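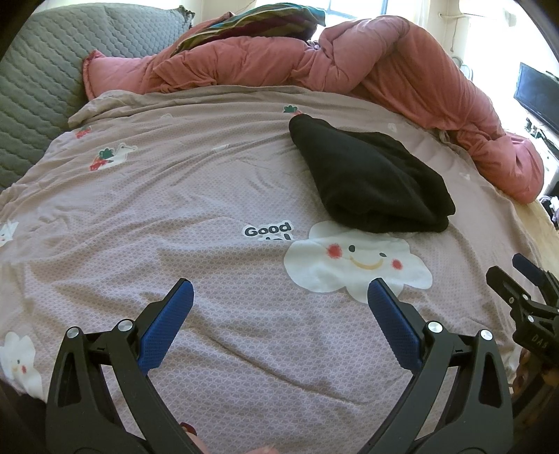
Figure 6.1 A patterned bed sheet with a folded black cloth lying on it. The small repeating pattern and the larger cloud print are both part of the sheet's decoration.

Chapter 6
Printed Cloth

Most of the patterned cloth in an ordinary home is printed. The color sits on or just inside the surface of a fabric that was finished before any pattern was added. In Chapter 5 we looked at woven patterns, where the design is made by threads of different colors crossing each other. A woven stripe usually shows on both sides of the cloth. A printed one is often paler on the back, and on heavy cloth it may not show there at all.

Printing is cheaper than weaving a pattern, and it lets a mill change designs quickly. The same plain cotton can leave the factory as sheets, curtains or shirts in many designs. For this reason mills keep large stocks of undyed cloth, called greige goods (say "gray"), and print them as orders come in.

6.1 The Repeat

A printed design is built from a unit called the repeat. The repeat is copied across the width of the cloth and along its length until the whole surface is covered. Small geometric designs may have a repeat no wider than a thumbnail. Large pictorial designs need much more room, and a designer has to plan how the edges of each unit will meet. If they are badly matched, the eye picks out a line running across the finished cloth.

In rotary printing, the length of the repeat is limited by the size of the roller. One full turn of the roller prints one length of the design, or two or more if the units are short. Fitriani Wattimena, who drew bedding patterns for the Getton mill, kept a paper strip marked at 80 centimeters pinned above her desk – the distance around the largest roller the mill owned. Every design she drew had to divide evenly into it.

6.2 Color and Fastness

Each color in a print normally needs its own screen or roller. A design in two colors is therefore much cheaper to set up than one in nine. Designers save money by letting the color of the ground cloth do part of the work.

Fastness is the ability of a color to stay put through washing, rubbing and light. It depends on the dye, the fiber and how well the print was fixed with heat or steam.

Key terms: ground, greige goods, repeat, fastness, fixing

Before you read on, find a printed fabric at home and measure its repeat in both directions. Write down your results – you will need them for the exercise in Section 6.3.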